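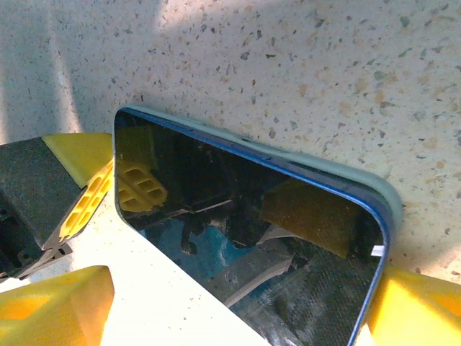 Boyang Fu reckons a phone never needs to come out of its case, on the grounds that the case is what keeps the dirt off. I used to believe this too. Then I took mine out, for the first time in 9 months, and found a neat line of grey fluff all the way round, plus something gritty that may once have been a biscuit.

How to clean a phone and its case

You need a microfibre cloth, a soft dry toothbrush (retired, please), washing-up liquid, a wooden cocktail stick and a bit of clear worktop. Allow 40 minutes, most of it drying time.

1. Switch the phone off and unplug it. A black screen shows up every smear, and you can't accidentally ring your dentist with the cloth.

2. Take the case off. Start at one top corner, ease the rim back with your thumb and work along the side. Don't yank from the middle. Thick rims put up a fight at the corners – go slowly and do it low over a folded towel. Terrazzo and stone worktops look lovely and are merciless to glass.

3. Wash the case in warm water with a drop of washing-up liquid, if it's silicone or plastic. Leather wants a barely damp cloth and nothing more. Brush round the camera hole and the button covers, rinse, shake, and stand it on its edge to dry.

4. Brush the phone itself, dry. Hold it with the charging port facing down so the fluff falls out instead of in. The cocktail stick is for the seam where the metal meets the glass. Keep it out of the port.

5. Wipe the screen with the cloth very slightly damp, then again with a dry corner. Tilt it towards a window to find the bits you missed. There will be 2, both shaped like your thumb.

6. Check the inside of the case with a fingertip before it goes back on. Any damp, leave it longer. One grain of grit left in there will spend the next year sanding the back of your phone.

Pale cases, mint green included, pick up dye from jeans. A paste of bicarb and water shifts some of it. Jingyi Fu swears by white vinegar, and her kitchen smells accordingly.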